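Zunmont workshop
Budget thread: what we're asking for next year for the PC strip-down bench, and why the list looks the way it does. Long one, mute if you're not into spreadsheets.
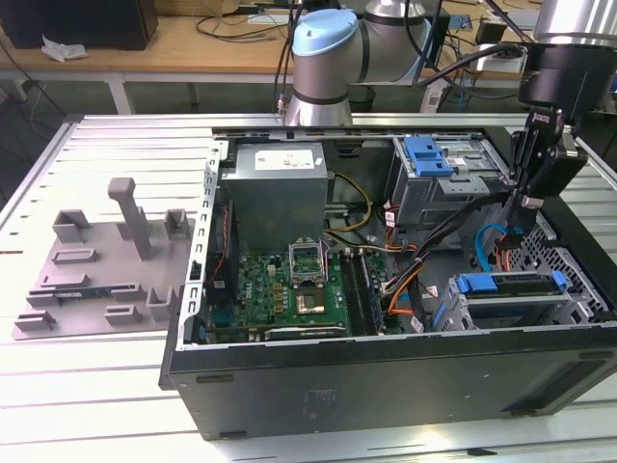

Desktop tower on the bench, CPU socket open, processor just below it.

1/ We take old office desktops apart for parts. Memory, processors, drives, power supplies, in that order of value to us. I do the planning and the purchase requests, so this is the money side. The people who write the motion code can correct me in the replies.

2/ The bench has two arms. I get asked every October whether we want a third. No. The arms are idle for more of the day than anyone outside the room would guess, and the waiting is nearly always on a part being placed or a tool being changed.

3/ So the first line on the request is fixtures. The plates and blocks are printed, and we've treated them as free because the printer was already paid for. They aren't free. There's filament, there's the printer being tied up overnight, and there's whoever has to redraw a block when a part doesn't sit right in it.

4/ I've put fixtures down as their own heading this time. Last year they were under consumables with the gloves and the wipes, and it was impossible to tell what we'd spent.

5/ Second line is grippers. We priced two options. Modise do a gripper with finer fingertips that would suit a processor or a stick of memory. Lerkus do a tool changer, so one arm can put the gripper down and pick up a driver.

6/ The tool changer costs more up front and needs a part on every tool you own. That second bit is easy to miss on the quote. You price the changer, you're pleased, and then you remember you've four tools and each one wants its own adapter.

7/ Lead time on the changer is 14 weeks. If the order goes in after the budget is signed off, we lose the whole spring. I've asked whether we can commit to that one item early. No answer yet.

8/ Fingertips we can get quickly and they bolt on to what we have. My recommendation is fingertips now, changer as a separate request with its own date. It's duller than asking for the lot but it'll get through.

9/ Third line, worktable. The slotted aluminium top stays. You can clamp anything to it and move it again the next morning. What we need is more clamps and T-nuts. They're cheap and we're always short of them, and a case that shifts slightly when the arm pushes on it wastes an afternoon.

10/ Fourth line, cabling. Proper cable runs to both arms and a decent mains layout for the room. I've asked for trunking and an electrician for roughly 2 days. This got cut last time as "cosmetic". I've moved it under safety, where it should have been in the first place.

11/ Things I've left off. A second bench. A conveyor. A bigger printer. All of them make sense if we're doing far more machines than we are now, and I can't show that we will be.

12/ Stock is the bit other teams forget. You need desktops to take apart, and you need several of the same model while you're setting up. We buy ours in mixed lots from Nosotlow. Mixed lots are cheaper per machine, but cable routing differs in every case, and cables are what slow us down most.

13/ For next year I've split it: one lot of matching towers for development, then mixed lots after that. Costs a bit more per machine. Should save time at the start, which is the expensive time.

14/ Also budgeted: spare processors we're allowed to ruin. Gold pads, bent pins in sockets, it all happens while you're tuning the grip. Put a number on breakages before you start or you'll be explaining each one by email.

15/ Service contracts. We have cover on both arms and I'm keeping it. I did look at dropping it for one of them. The saving was smaller than a single call-out, so that was a short conversation.

16/ One tip on quotes. Ask for delivery, adapters, cables and software licences as separate lines. Two of the suppliers we asked had the licence as a yearly cost in a footnote, and that belongs in a different budget from the hardware.

17/ Request goes in at the end of the month. If you run a similar bench and have used a tool changer on small electronics, I'd like to know how often you replace the adapters. I've left that row blank for now.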